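3.2 Reading groups and recall of invented objects

The second part of the study looked at how readers of young adult fantasy remember objects that carry a plot. Participants came from library reading groups in Listitz and Lestley. Each group read the first 100 pages of the same novel, set in the walled city of Ledesma, and met again in April to talk about it. Sarpong led both meetings and kept to the same list of prompts.

We coded 700 comments from the transcripts. Of these, 61 named an object without being asked to. The warden's keys came up most often, ahead of the map and the letter. Readers who had tried the audiobook recalled the keys by sound and gave little detail of shape or colour. Print readers were more likely to mention size, and 29 comments compared the keys with ones the speaker had used at work or at home. 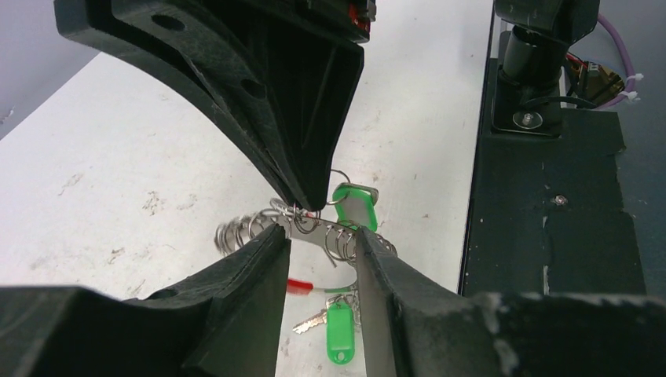
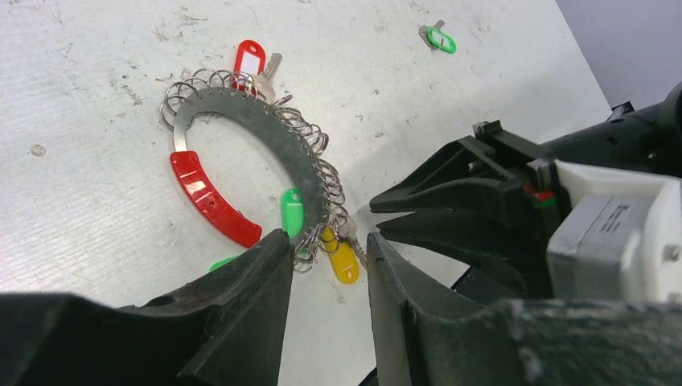 Figure 4. Keys and rings.

3.3 Character names

Names were harder to recall than objects in both groups. Dranater, who appears in the opening chapter, was remembered by most print readers but often misspelled in their written notes. The Lestley group asked for a pronunciation guide before starting the sequel.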